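Progress report to the Moynihan Fund, March 29, 2020
Prepared by Lachlan MacLeish, Disdale Audio

Episode three of "The Wevico Letters" is finished, which puts us one behind the schedule you approved in September and two ahead of where Lefteris Vlachopoulos bet we would be.

We have 47 hours of tape. The longest interview is with a former Wevico accountant who talked for an entire afternoon and asked afterward whether any of it could be used. Some of it can. Our lawyer has sent back 141 notes on the script, several of them polite. 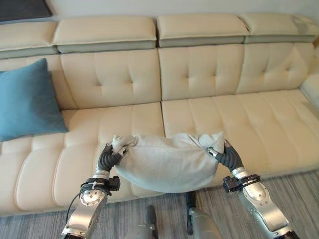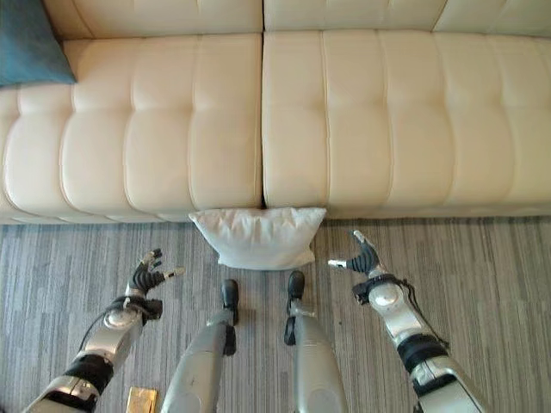
The cream sofa, both pictures.

The Prarnamia trip is off until people are allowed on planes again. Lefteris has moved those interviews to the phone, where sources are franker and sound as if they live in a drainpipe. He is mailing two of them decent microphones.

Money: $3000 of the travel line is unspent. We would like to move it to transcription, having learned what the cheap software does to Greek surnames. Please let us know if that needs a form. We assume it needs a form.

Next: script for episode four, second legal read, and a title for the finale that Lefteris and I can both say out loud.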